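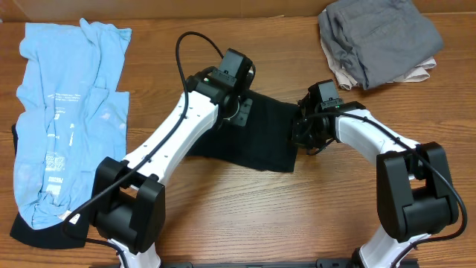

杭州，2月11日，星期二

关于芬嫩（Finenska）

芬嫩是一家教人补衣服的学校。有人把我们当成服装设计学院，有人把我们当成裁缝铺，还有一位先生连续两年打电话来订窗帘。窗帘我们不做，电话倒是每次都接。

学校在运河边一栋老办公楼的二层，楼下是卖五金的，楼上是教古筝的。上课的时候，下面在切钢管，上面在弹《渔舟唱晚》，学员在中间穿针。习惯以后会觉得很安静。电梯有，但只停单数层，请走楼梯。

名字的来历

常有人问Finenska是哪国话。创办的时候，我们想取一个听上去像北欧老牌手工学校的名字，觉得这样学费可以定高一点。后来有懂瑞典语的学员告诉我们，这个词什么意思也没有。那时招牌已经做好，学费也没有定高，两件事就都这样放着了。中文名“芬嫩”是工商登记时临时想的，写在发票抬头上常被误认为护肤品公司，报销时请自行向财务解释。

我们教什么

入门课叫“第一个洞”，一共6次课，每次两小时。从穿针、打结、平针开始，到第六次课结束时，您应当能把一件棉T恤上的破洞补到可以穿出门的程度。是穿去买菜还是穿去见客户，要看洞的位置。

针织课教的是毛衣、袜子和一切会脱线的东西。这门课的淘汰率最高，多半发生在第二次课，内容是用钩针把一条脱了十几行的线一格一格钩回去。学员通常在这个时候想起家里炉子上还炖着汤。补完的人则会变得很难相处，坐地铁时盯着陌生人的袖口看。

牛仔课每年只在9月开班，因为那台能吃得住四层牛仔布的缝纫机脾气很大，夏天一热就断线，冬天一冷就跳针。修理师傅来过许多回，最后的建议是让它休息。我们接受了这个建议，现在它一年工作一个月，待遇在全校最好。

另有一门短课，讲洗涤和收纳，叫“先别弄破”。这门课报名的人一直很少。大家似乎更愿意等到破了再来。课上会讲洗标上那些小图案分别是什么意思，领口为什么会荷叶边，印花T恤为什么要翻过来洗，还有一个段落专门讲柔顺剂，态度比较激烈，使用柔顺剂的学员请有所准备。

我们不教的

不教改瘦。裤腰改小两寸这种事，街角的裁缝做得又快又好，我们不去抢这碗饭。不教做婚纱。不教刺绣，但补洞时想在洞上绣一只鸭子的，可以，往届学员里绣鸭子的很多，原因不明，也许是因为鸭子绣坏了还可以说是鹅。

皮草、羽绒服和泳衣不收。羽绒服收过一次，那次以后教室里的羽毛扫了一个春天，古筝老师下楼来问我们是不是养了鸡。

学校是怎么来的

最早只有一张桌子和2000元钱。钱的大部分买了线，因为当时认为一所补衣服的学校最要紧的是颜色齐全。后来发现，来的人十有八九补的是黑色、灰色和藏青色，那批橙色和翠绿色的线至今还剩大半箱。如果您有一件翠绿色的衣服破了，请务必联系我们，线不收钱。

头一年的课是晚上借别人的会议室上的，白板上写着人家公司的季度目标，旁边写着我们的平针步骤。据说那家公司后来有员工在汇报时把“每隔三毫米回一针”念了出来，效果不坏。第二年我们搬到现在的地方，一直没有再搬，主要是线太多。

合作与往来

我们每年向赫雅尔塔多蒂尔（Hjaltadóttir）毛线行订一批补袜子用的细羊毛线。这家店做事认真，装箱单用手写，字迹很美，至今没有人完全看懂过，所以每次开箱都有一点过年的意思。

培特登（Pretden）旧衣仓库供应课堂练习用的衣物。挑选标准是：洗干净的，破的，并且破得有教学价值。第三条最难满足。衣服往往破在最没有道理的地方，比如后背正中间一个整齐的小圆孔。课上为此讨论过很久，主流意见是腰带扣，少数派坚持是飞蛾，飞蛾派至今没有放弃。

登记簿的名字叫“潘多里拉”（Pandilora），是一本很厚的硬皮本。每位学员补好第一件衣服后，要在上面写一行：什么衣服，破在哪里，用了什么线。目前写到第689行。翻一翻会发现，人们最舍不得的衣服很少是贵的。公司年会发的T恤，大学篮球队的背心，某一届马拉松的纪念衫，字都快洗没了，腋下开了两回线，主人还是要补。第412行只写了四个字：“他不知道。”我们没有追问。

关于价值观

别人家的“关于我们”页面到这里一般要写使命和愿景。我们开过一次会讨论这件事，会上喝了很多茶，写出一句“让每一件衣服都有未来”，第二天早上再看，觉得不太好意思，就划掉了。现在的共识是：衣服破了可以补，补了还会再破，再破可以再补，补到不能补了就当抹布。抹布破了请直接扔掉，不要带来。

也有人希望我们多谈谈环保。补衣服大概是环保的，但我们有学员为了有东西可补，特意去买了三件旧毛衣，这笔账不知道该怎么算。

常见误会

补过的地方会不会看得出来？会。本校有两派做法，一派追求看不出来，一派故意让人看出来。初学者一般自动归入第二派。

左撇子能不能学？能，有左手剪刀2把，请不要让右撇子拿去用，他们用完会说剪刀坏了。

孩子能不能来？满十岁可以。事实是孩子学得比家长快，请家长做好心理建设。

可不可以把衣服留下来请你们补？不可以。这句话贴在门上、写在前台，也印在收据背面，门口的衣架上每星期仍会多出几件没有署名的衬衫。放满一个季度无人认领的，就归入练习用衣。里面有一件男式条纹衬衫，先后被七个班补过，现在原来的布已经不多了。衬衫的主人如果看到这个页面，它很好，可以来看它。

来访

周一休息，其余日子下午一点以后都有人。第一次来请带一件自己的衣服，破的，不要太喜欢的。针、线、剪刀和顶针学校都有，老花镜也有，度数不全，先到先得。

从运河边的桥下来，看到五金店门口的梯子，从梯子旁边（请不要从下面）绕过去，就是楼梯口。上楼听见古筝声很大，就是走过了一层，退回来即可。

报名可以打电话，也可以直接上楼问。订窗帘的请打别家。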